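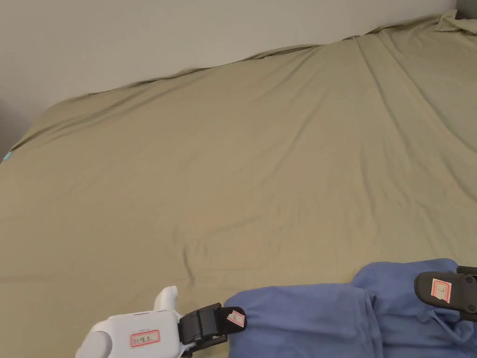 A woven fabric is made of two sets of yarns crossing at right angles. The lengthwise set is the warp and the crosswise set is the weft. Both resist stretching along their own direction. Pull at 45 degrees to them, on the bias, and the cloth gives easily. When a woven sheet is pulled unevenly, it can form long folds that run at an angle to the yarns. The olive fitted sheet has long, soft diagonal creases of this general kind, with smoother areas between them and small puckers where it tucks around the corner of the mattress. Creases alone do not tell you which way the yarns run, so check with a hand lens before you label a sketch.

## Terms for this unit

- **Grain:** the direction of the warp.
- **Selvage:** the finished edge, parallel to the warp.
- **Bias:** any direction off the grain. True bias is 45 degrees.
- **Drape:** how cloth hangs under its own weight.
- **Recovery:** how much of a crease goes away when the load is taken off.

Plain weave has the most crossings per inch, and at the same yarn size it is stiffer in shear than satin. Satin floats over several yarns at a time and drapes more softly, but it snags.

## Lab 4

Bring 12 swatches, cut square to the grain. Fold each one, load it for five minutes, release it, and read the angle after another five. Record warp and weft folds separately. Use the Tullden sheet for your readings. The Penrose samples are in drawer 933 and have to go back the same day.

Read Bragança, chapter 3, before lab. Skip the section on knits, which we cover in July.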